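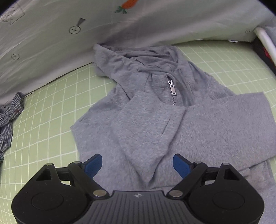
Zuneo y la Fundación Taltico abren la tercera edición de su programa de reparación y reutilización de ropa

La convocatoria se amplía a los centros de secundaria y estará abierta hasta finales de marzo

La cooperativa textil Zuneo y la Fundación Taltico han presentado la tercera edición de Segunda Puntada, el programa que ofrece talleres de arreglo de prendas, puntos de recogida y formación básica en costura a los vecinos de la comarca. La nueva edición contará con 35 talleres, repartidos entre bibliotecas, centros cívicos y, por primera vez, institutos de enseñanza secundaria.

Durante la edición anterior se recogieron 3423 prendas, de las que 3179 volvieron a ponerse en circulación tras su lavado y, cuando fue necesario, su reparación. El resto se destinó a la obtención de retales para las clases de iniciación y a trapo industrial. Las prendas de abrigo y las sudaderas constituyeron el grupo más numeroso, seguidas de los pantalones vaqueros y la ropa infantil.

«Una parte considerable de la ropa que se desecha tiene una avería menor: un cierre que no corre, un puño descosido, un bolsillo roto. Son arreglos que hace una generación se resolvían en casa y para los que muchas familias carecen hoy de conocimientos o de material», señaló Delia Stoica, directora de la Fundación Taltico, durante la presentación del programa.

Formación por niveles

Los talleres se organizan en dos niveles. El primero, de carácter introductorio, aborda la costura a mano, la colocación de botones, los dobladillos y el zurcido de prendas de punto. El segundo está dirigido a personas con experiencia previa en máquina de coser y comprende la sustitución de cremalleras, el cambio de forros y el refuerzo de codos y rodilleras.

Cada sesión tendrá una duración de dos horas y comenzará a las 18:00, salvo en los institutos, donde se adaptará al horario lectivo. Los participantes podrán llevar hasta dos prendas propias, que deberán entregarse limpias. La organización facilitará hilo, agujas, entretelas y cremalleras de las medidas más habituales. Quienes deseen conservar el color o el acabado original de una prenda deberán aportar el recambio correspondiente.

La coordinación técnica de los talleres corresponde a Rodica Gavrilă, patronista y responsable de formación de Zuneo, que ha revisado el temario a partir de las fichas de evaluación cumplimentadas por los asistentes. El principal cambio afecta al módulo de tejidos de punto, que pasa de una a tres sesiones. «El punto cede, se enrolla en los bordes y no admite la misma puntada que una tela plana. En una sola tarde no era posible explicarlo y practicarlo con provecho», indicó.

Colaboración con los institutos

La incorporación de los centros de secundaria se articula mediante un convenio con la asociación educativa Sotura, que se encargará de la relación con el profesorado y de la elaboración de los materiales didácticos. El programa se integrará en las asignaturas de tecnología y de formación profesional básica, a elección de cada centro.

Grigore Costache, coordinador pedagógico de Sotura, explicó que el alumnado trabajará sobre ropa procedente de los puntos de recogida y llevará un registro de cada arreglo, con el tiempo empleado, los materiales utilizados y el estado final de la prenda. Los resultados se expondrán al término del curso en el vestíbulo de la biblioteca central.

Puntos de recogida y destino de las prendas

Los contenedores permanecerán instalados en los lugares habituales. Se admite ropa de adulto e infantil, mantas y ropa de cama. No se admiten calzado, ropa interior ni textiles con manchas de pintura, aceite o productos químicos. Se ruega cerrar las cremalleras y vaciar los bolsillos antes del depósito.

El transporte y la clasificación seguirán a cargo de la empresa Phelan, cuyo responsable de logística, Faisal Hayat, anunció la apertura de una nueva nave de selección en el polígono norte. La instalación permitirá reducir el plazo medio entre la recogida y la entrega a las entidades sociales, que en la edición pasada fue de aproximadamente 45 días.

Inscripción

La participación en los talleres es gratuita, con inscripción previa en las bibliotecas y centros cívicos adheridos. Las plazas se asignarán por orden de solicitud, con reserva de una parte de ellas para personas derivadas por los servicios sociales municipales. Los centros educativos interesados deberán remitir el formulario de adhesión a la secretaría técnica del programa, acompañado de la conformidad de la dirección.

Sobre Zuneo

Zuneo es una cooperativa dedicada a la confección, el arreglo y la formación textil. Mantiene un taller abierto al público y presta servicios de reparación a comercios y entidades.

Contacto para medios de comunicación: Shayne Ashby, departamento de comunicación de Zuneo

Compartido 45 veces · 3 comentarios

Noticias relacionadas
Sotura publica su guía de costura básica para el aula
Phelan renueva el servicio de recogida textil de la comarca
Abierto el plazo para ceder máquinas de coser en desuso
La Fundación Taltico presenta su memoria de actividades

© Zuneo, S. Coop. Todos los derechos reservados | Aviso legal | Contacto | Volver arriba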